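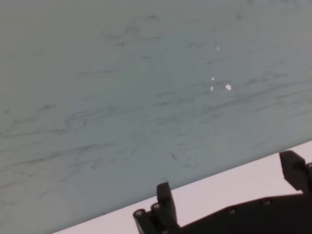
Getsemaní Zamudio wrote in to ask why her wrist camera reads a few pixels off every time the fingers have been taken apart and put back. The camera is usually fine. The finger seats have moved, and the camera offset was taken with the old seats.

Refitting the fingers and checking the wrist camera on the Jakura cell

By Braulio Espinoza
2018-02-04
22 shares | 5 comments

The steps below are for the Wanetti two-finger gripper with the camera at the wrist. Allow one short break in the shift.

Before you start

Stop the program, move the arm to the service pose and lock out the drive. Open the jaws fully. Do not pull them apart by hand with the drive on.

1. Clean the seats

Remove the finger screws and lift each finger off. Wipe the seats with a dry cloth. Check the gripping faces with a fingernail. If the teeth feel rounded, replace both fingers as a pair.

2. Refit

Start every screw by hand before tightening any of them. Tighten the inner screws first, then the outer ones, then go over all of them again. A finger that is pulled down on one side will lean, and the lean shows at the tip long before it shows at the base.

3. Check the opening from the wrist view

Bring up the live view with the jaws open. Both fingers must be in view, one on each side, with clear table between them. Tilt the wrist until the back edge of the table is level, then compare the finger tips against it. 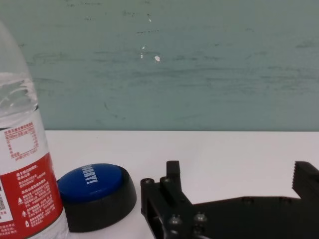 Wrist view, jaws open, table edge level. Button and bottle to the left of the gripper.

If one tip leans, go back to step 2. Do not correct a lean in software. The offset will hold at one height and drift at every other.

4. Take the new offset

Pick a small fixed mark on the wall behind the table. Ours has several white flecks, and the largest works well enough. Center it, store the pose, rotate the wrist a little and center it again. Enter both poses on the camera page, parameter 2123. The controller works out the offset and asks for confirmation.

5. Check against real objects

Put back the parts you normally work with. We use a push button with a domed blue top and a water bottle. Clear plastic is a hard case for the camera, so aim at the label or the cap when you compare positions. Move over the button with the jaws open and look for even clearance on both sides before you close.

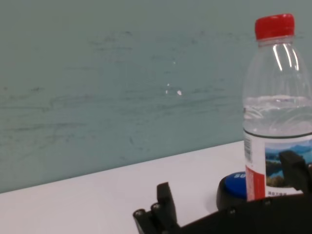
Zamudio's second message said that she skips the object check when only one finger has been off. We still do it. One finger is enough to shift the center of the grip.

6. Run in

Run 200 cycles at low speed, then check the screws again. Log the new offset with your initials.

Comments (3 of 5 shown)

pindby_line2: Parameter is in a different place on the older controller. Look under Tool, second page.

Getsemaní Zamudio: Refitted both fingers per step 2 and the offset now repeats. The outer screws were the problem.

mro_k: Do you put threadlocker on the finger screws?

Braulio Espinoza: Low strength only, one drop. Clean the old residue out of the holes first.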